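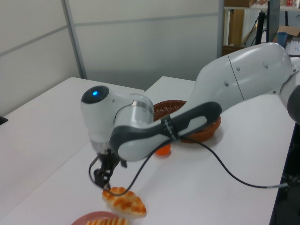 Office Furniture Walk-Through, Second Floor
Checklist with comments, April

1. Height-adjustable desks
Result: Pass with comment
All 14 Nultero desks go up and down. The brochure promises "whisper quiet" and I'd like to know who was whispering. Two stop short of full height. Supplier says to reset them. We did that last time.

2. Cable trays
Result: Fail
Power strips are hanging by their own cords under four desks in the east row. The clips are rated for light use, and I don't know what other kind of desk Drostwood thought we had. Replace with screw-in trays.

3. Task chairs
Result: Pass with comment
Casters, arms and gas lifts checked. One Lebrun chair sinks when you sit in it. Tagged and pulled. The 40-page manual has one paragraph on the lift, and it says to call the dealer.

4. Tall storage
Result: Fail
Three bookcases by the copier are not anchored. The installer's sheet says "wall fixing complete." I pulled on one with two fingers and it moved. Keep heavy binders off the upper shelves until brackets are in.

5. File cabinets
Result: Pass
Anti-tip locks work. You can't open two drawers at once, try as you might.

6. Walkways
Result: Pass with comment
Clear on the day. Ask me again on a Thursday, when deliveries get stacked by the side door.

7. Privacy panels
Result: Open
Plomitz says the fabric meets the fire code. No certificate in the folder, only a sales flyer. Not signing off on a flyer.

8. Glass board, meeting room
Result: Pass
Mounts tight, no chips.

Follow-up
Items 2 and 4 before anyone spends the $3,000 set aside for new lounge seating. Item 7 stays open until the paper arrives. Recheck in 90 days.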